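Notebook, adhesive bench - Flidar trial joints, continued
July, morning, started 7:40

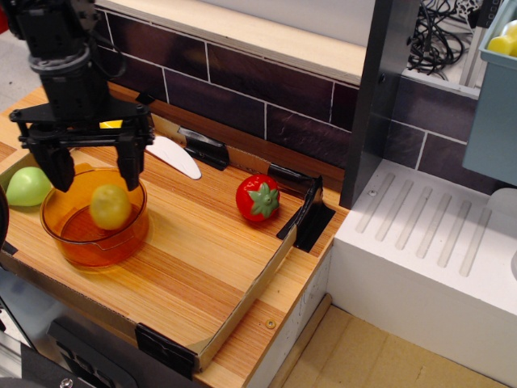 1. Where this stands

Third run of the wood-to-wood lap joints for the Vunmont drawer project. The first two runs used the old glue from the Kornero drum and gave shear values too scattered to use. This run uses the Flidar emulsion glue, fresh container, opened this morning. Same beech strips as before, same jig, same overlap. The only intended change is the glue. The unintended one is the room, see section 3.

Question to answer: does the clamp time on the supplier sheet hold for our strips at our moisture content, or do we need to add to it before Vunmont gets a procedure.

2. Strips

Cut from the same board as run 2, grain parallel to the long side. Planed, then left overnight on the rack with stickers between layers. Rejected the ones with run-out visible on the edge and one with a pin knot close to the overlap zone. The knot would probably not have mattered but I don't want to argue about it later.

No sanding after planing. Run 1 was sanded at 120 grit and I suspect that is part of the scatter, dust in the pores. Wiped with a dry cloth only. If somebody repeats this, please don't use the blue shop towels, they leave lint and it shows up in the failure surface under the loupe.

Moisture meter readings were taken at both ends of each strip. Spread is smaller than last time. Values are on the loose sheet taped inside the back cover, I will copy them over when the set is complete.

3. Room

Warmer than run 2. The vent over the bench was on low until mid-morning, when the other side of the shop switched it to high. Open time will be shorter on the joints made after that. Marked those with a pencil tick on the lower strip so they can be pulled out as a group if the numbers separate.

To do: put a logger on the shelf above the bench instead of reading the wall dial. The dial sticks. Tapping it moves the needle, and I have no idea which of the two positions is correct.

4. Spreading

Weighed the glue onto the strip, leveled with the notched card, re-weighed the card to get what it took back. The card holds more than expected, and it holds more as the glue skins over. Cleaned it between joints from the fourth one on. The first three are therefore a bit light on glue. Noted on the strips.

Single-sided spread throughout. The sheet allows either. Double-sided would be safer for the long drawer rails, where wetting of the second face depends on getting pressure on quickly, but that is a separate run.

Viscosity felt normal. Did not measure it. The cup is still out on loan.

5. Pressing

Joints went in the screw press in sets of 5, with waxed paper between. Torque wrench on the center screw, same setting as run 2. Squeeze-out was a continuous thin bead on all edges except on the three light ones, where it was broken into dots along one side.

Press times were staggered: 10 minutes, then doubled, then doubled again. The shortest is well under what the sheet asks for and is only there to give the curve a left end. Those joints could be handled but I could feel them creep when twisted by hand, so they went flat on the rack with a light weight on top.

One slipped when the press was closed. Overlap is long by about a pencil line. Kept it, labeled it, will correct for the real area.

6. First pulls

Pulled one joint from each group in the early afternoon to check the grips and the load cell before committing the rest. These are too young to count as results.

Shortest press: 526 N, failed in the glue line, surface shiny over most of the area, almost no fiber.
Middle press: over 900 N, mixed failure, fiber torn along one half.
Longest press: stopped by me. The upper grip began to slip before the joint let go. Grip faces were packed with old resin. Brushed them out and put the joint back on the rack as not tested.

The slip is worth a note by itself. If the faces were that dirty during run 2, then some of the low values there may be grip and not glue. The chart recorder would show it as a small step before the peak. Go back through the run 2 traces before throwing that set away.

7. Comparison with El Sherbiny's sheet

El Sherbiny supplied the beech and sent a one-page note on glue-ups with it. Their note suggests a longer press than Flidar does. It doesn't say at what moisture content, and the strips in their sketch are thicker than ours. Thicker stock takes up the water more slowly at the center of the overlap, so the two sheets may not disagree at all. Asked them for the missing number by mail. No reply yet.

Until it comes, plan on the longer time for anything that leaves the shop.

8. Open points

- Full cure set stays on the rack, do not move, do not stack anything on it.
- Clean grip faces before every session. Wire brush is in the second drawer, left side.
- Glue container: lid was not seated after lunch and there was a skin on top. Skin removed, lid taped. Mark it with the opening date.
- Cut spare strips from the same board while there is still some left. The remaining piece is short and has a check at one end.
- Double-sided spread run, after the cure set is pulled.
- Find out if Vunmont wants the drawer rails glued before or after slotting. It changes the clamp area and I would need different cauls.

Stopped 16:20. Press left open, screw greased, waxed paper nearly out.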